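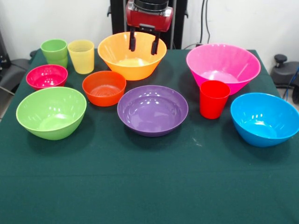 Trovwood Handling Lab – Cell Support

Section 5. Bowl stacking cell: fault 1089 (finger caught on rim)

Read this before you touch the reset. Applies to the tabletop cell running the Cernus stacking routine with the green cloth fitted. Does not cover the Gristero feeder, that has its own guide.

What the fault is

1089 comes up when the gripper reports side load with the fingers below rim height. Usually a finger has gone down on the wrong side of a bowl wall, or the fingers opened inside a bowl and are pushing out on it. Big orange bowl is the worst for this. Wide flare, fingers go well inside the rim before they close, not much room for error.

The arm stops and holds. It does not lift by itself. It also does not let go of anything.

CAUTION: A held arm is not a safe arm. Motors are still on. Keep hands out from between the fingers and the bowl until step 4 is done.

CAUTION: Do not pull the bowl out sideways. In April we bent a finger that way and lost the cell until Zeman sent a new pair.

5.1 Clearing the fault

1. Press the stop button. Wait for the screen to say HELD, then STOPPED. Both.
2. Look at the fingers from the front and from the side. From the front only you can't tell if a finger is inside the rim or behind it.
3. On the pendant choose Manual, speed Low. Jog straight up only. No wrist turn, no side moves, even if it looks like there's room.
4. When both fingers are clear of every rim, press stop again and turn the key to Off. Take the key with you.
5. Now you can reach in. Check both finger tips for chips and for bend. If either one is bent stop here and tag the cell.
6. Reset the table as in 5.2.
7. Key to On, clear 1089, run Home with the table watched the whole way.

Note: if 1089 comes back at Home with nothing near the fingers, it's the load sensor and not the bowls. Zero it from the Service menu. If zeroing fails you get 3325 and that one is a service call, don't keep retrying.
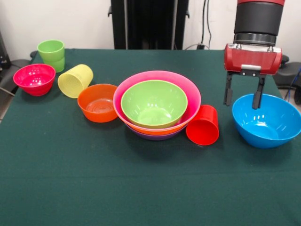 Arnulfo Quintero

5.2 Resetting the table after a bad stack

The routine does not know a cup has fallen over. It looks for rims facing up. The yellow cup on its side behind the orange bowl, the red one on its side against the stack – neither is a good pick, and the red one is also in the way of the next place. Stack itself can look fine, lime in pink with orange and purple under, and the run is still no good.

1. Key Off first. Same as step 4 above. Yes, even for one cup.
2. Stand up any cup that is lying down. Move it clear of the stack so it touches nothing.
3. Unstack the nested bowls by hand, top one first. Hold the lower bowl down with your other hand or the whole lot comes up togther.
4. Spread the bowls on the back half of the table. Leave a gap between rims that a gripper finger can pass through. Rims nearly touching is how we get 1089 in the first place.
5. Blue bowl: keep it in from the right edge of the cloth. Too far over and one finger can come down at the rear rim with the other one outside.
6. Flatten the cloth. Soft creases are OK, a standing fold is not.
7. Leave the front of the cloth clear.

Note: two green cups nested together count as one cup for the routine. Don't split them halfway thru a run.

5.3 Before you restart

Check the cables by the stand hang free. Check nothing is on the cloth that isn't on the run list. Set approach speed back to 1000 on the pendant, Manual leaves it at Low and the run will time out.

Write the fault in the cell log with the color of the bowl and which finger. "Gripper stuck" is no use to me.

Same fault twice in one run – stop, tag the cell, and call before a third try.

Updated August 18, 2025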